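The Soup That Waits

When Neema Nyanda opened Nokel, her small restaurant near the harbor, she had 6 tables and one soup. Today the menu is longer, but the people still come for the soup. It is made of red beans, coconut milk and green plantain, and it must stay on a low fire for nine hours.

"My aunt did not own a clock," Nyanda tells me. "She looked at the beans and she knew."

I asked her cook, Musyoka Mfaume, if he also knows. He laughed and showed me the timer in his apron.

A bowl costs little and comes with a flat bread, which Mfaume bakes on a dry pan until it has dark spots. Last March they sold 3,000 bowls in one month. The lime is served on the side, and you should use all of it. I did not on my first visit, and I was sorry for it on the way home.

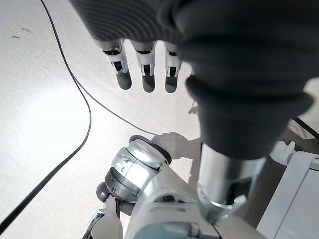

Robot arm in a dark gray ribbed sleeve, three fingers pointing down.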